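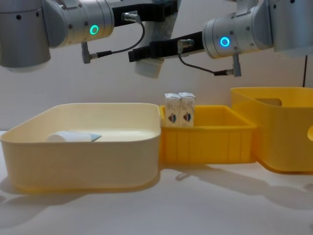
November, Mbwambo bench, sorting with two arms

Goal for this round: find out whether the chest-height view helps the Prellia policy choose a bin, or whether the wrist views are enough. Same three bins as last time, left to right: cream tray, small yellow, tall yellow. Small cartons go in the small yellow bin. Tubes and pouches go in the tray. Anything wrapped goes in the tall one.

Data

Total on disk is 946 episodes, all teleoperated. I pulled 500 for the first training set (wrist views only) and the same 500 for the second (wrist views plus chest view), so the only difference between the two runs is the extra input. The rest stays out until the labels are checked. A lot of the early ones have the drop marked at gripper open when it should be marked at release. On sticky film those are different moments, and it shifts the last part of the trajectory enough to matter.

Vindau was used for replay and labels. It still drops the timestamp on the last step if you close the window before the save bar finishes. Wait for the bar.

Trials

20 trials per policy, same order of items for both, starting poses taken from the printed sheet. Small yellow bin preloaded with two cartons at the left end so there is always something in it to avoid. A trial counts as good if the item ends up in the right bin and nothing already in a bin gets knocked over. No second attempts.

Wrist only: 11 good
Wrist plus chest: 16 good

Most of the gap comes from tall items. With wrist views only, the arm starts to lower a pouch before it is clear of the rim, and the bottom edge catches. With the chest view added, the pouch is carried higher and brought down closer to vertical.
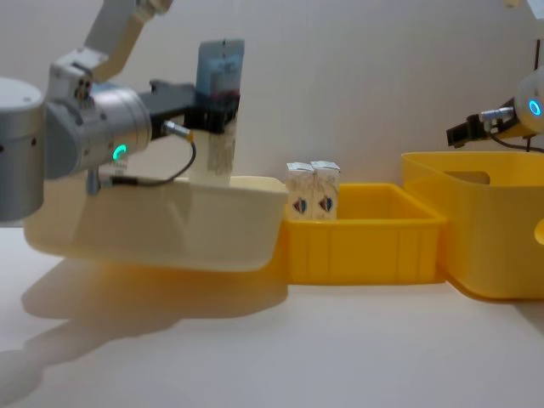
The free arm is the other thing to sort out. In both policies it drifts toward the middle while the left arm is placing, even when it has no job. It never made contact in these trials, but the gap got small enough twice that I had my hand on the stop. I think this comes from the demonstrations. Whoever is driving tends to bring the second arm in early to be ready for the next item, and the policy has learned that as part of placing.

Wrapped items are still bad for both. Film bunches up between the fingers and the item hangs on after the gripper opens. Three of the four failures with the chest view were this. The other was a tube that went to the small yellow bin for no reason I could find in the replay.

Speed was left at the Kostelell default for all trials. I tried one run slower, after the scored set, and the pouch swung less. Not counted.

To do

Fix release labels on the early episodes, then retrain with all 946.
Record a short set where the free arm stays parked until the placing arm has let go.
Repeat the wrapped items with a wider open distance at release.
Move the tray a hand's width to the left and rerun. I want to know if it is looking at the bins or has just memorized where they are.
Copy both checkpoints to the shared drive before the bench gets rearranged.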